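Choosing and Keeping Art Supplies for the Community Studio
Speaker notes – Nutodham Arts Center, 8/8/25

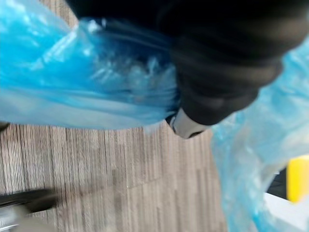 A black shoe in a light blue plastic shoe cover.

Speaker: Bushra Bhutto, Studio Programs
Questions after the talk: Oduor Lyimo, Materials Desk

Opening

Good morning, and thank you for coming. The Center has asked me to speak on how adult drawing and painting classes select, store and share their supplies. My remarks cover dry color first, then paper, then water-based paint. I will leave time at the end for the ordering procedure, which changed in April.

Most of you teach beginners. Many of your students have not bought an art material since grade school, and they arrive either with nothing or with a large boxed set received as a gift. Both kinds of student should be able to take part fully on the first evening.

[Pause. Confirm that everyone has the handout.]

Colored pencils

The Center stocks two grades of colored pencil. The student grade is kept in the open cabinets and may be used in any class. The artist grade is signed out by the instructor and returned at the end of the session.

The difference lies mainly in how much pigment the core carries and how it is bound. A student pencil is harder, holds its point longer and leaves a paler mark. An artist pencil lays down more color with less pressure and blends more readily. For a first class on shading, the student pencil is quite adequate. For layering, please request the better grade. Students who try to build up deep color with a hard pencil tend to press until the paper shines, and after that the surface will take very little more.

Wax-based and oil-based pencils may be used on the same sheet. Wax-based work can develop a pale haze over time, known as wax bloom. It may be wiped gently with a soft cloth. Finished pieces intended for the members' exhibition should be sprayed with fixative, outdoors or in the ventilated room only, and only by the instructor.

Metallic pencils deserve a separate word. They are popular and they disappear quickly. They show best on black or dark gray paper, and they look rather dull on white. Please take out a sheet of dark paper whenever you take out the metallics.

[Pass around the sample cards. There are 3, one for each kind of pencil. Collect them before moving on.]

Sharpening

The wall-mounted sharpener is for graphite pencils. Colored pencils should go in the hand sharpeners, which are in the top drawer below the cabinets. If a point breaks again and again, the core has probably been cracked by a fall. Set that pencil aside in the tray marked for short work. It can still be used on its side for broad areas.

Replace a hand sharpener when it begins to tear the wood. The blades are inexpensive and the Materials Desk keeps spares.

Paper

I will spend longer on this part, as paper accounts for more disappointment than any other material we supply.

The Dritemley pad is our general drawing paper. It has a light tooth, which means a slight roughness that holds dry color. It suits pencil, charcoal and pastel pencil. It does not suit wet paint and will buckle as soon as a wash goes on.

For watercolor, use the heavier sheets from the flat file. These may be used without stretching if the wash is modest. For large washes, tape the sheet to a board on all four sides and leave the tape in place until the sheet is fully dry. Pull the tape away from the painting at a low angle, slowly.

Adult coloring pages are printed on whatever stock the publisher has chosen. Instructors who run the coloring evenings should test markers on the last page of the book and place a spare sheet behind the page in use. Several members have asked whether they may copy pages from books they own for others in the group. They may not. The Center has a folder of line drawings made by its own instructors, and those may be copied freely for class use.

[If asked about tinted paper: available on request, ordered by the pack, allow 15 days.]

Water-based paint

The studio uses pan watercolors for beginners and tubes for the continuing classes. The Dai sets are the pans with the folding lid. Each has a mixing area inside the lid, and this should be rinsed and wiped before the set is closed. Pans put away wet may grow mold, and a moldy pan must be thrown out.

Acrylic paint is supplied in squeeze bottles. Ask students to take a small amount and come back for more. Paint that has been put out on a palette should never be returned to the bottle. Brushes used for acrylic should be kept in water while work is going on, though never left standing on their bristles for the length of a class, and washed with soap directly afterward. Once acrylic has dried near the ferrule, the brush seldom recovers.

Please keep the acrylic brushes and the watercolor brushes apart. The acrylic brushes have a band of red tape on the handle. If the tape has come off, the desk will replace it.

Gouache is available in a limited range. It behaves like watercolor in that it can be wetted again after drying, and it is opaque. I recommend it for students who find transparent color discouraging.

Shared supplies and personal supplies

Students often ask what they should buy. The Center does not require any purchase for an introductory class. For those who would like to work at home, the handout lists a short starting set: a small range of pencils, one pad, two round brushes and one pan set. A set of 20 good pencils will serve a beginner better than a much larger set of poor ones.

Members receive a discount at Botik on presentation of their card. Instructors should mention this once, at the first session, and leave the decision to the student. We do not recommend one brand over another in class.

Personal supplies should be labeled with the owner's name. The shelves at the back are for work in progress only – boxes, bags and paint sets left there will be moved to the desk.

Ordering procedure

Since April, requests have gone through a single form, available at the Materials Desk. Please state the class, the number of students, the item and the date needed. Requests for stocked items are filled within 2 working days. Special orders take longer and require a signature from Studio Programs.

If an item runs out during a class, make a note on the sheet inside the cabinet door. A verbal message is easily lost, particularly in the evening, when the desk is closed.

[Invite Oduor Lyimo to the front. He will show the new form and explain the codes in the second column.]

Questions

Likely questions and agreed replies:

Oil paint – not offered at present. The ventilated room is too small for a full class.

Donated supplies – welcome if unopened or in good order. Leave at the desk with a name and telephone number.

Left-handed students – seat them at the end of the table where possible, with the lamp on the right.

Copies of the handout – at the desk, and on the board by the entrance.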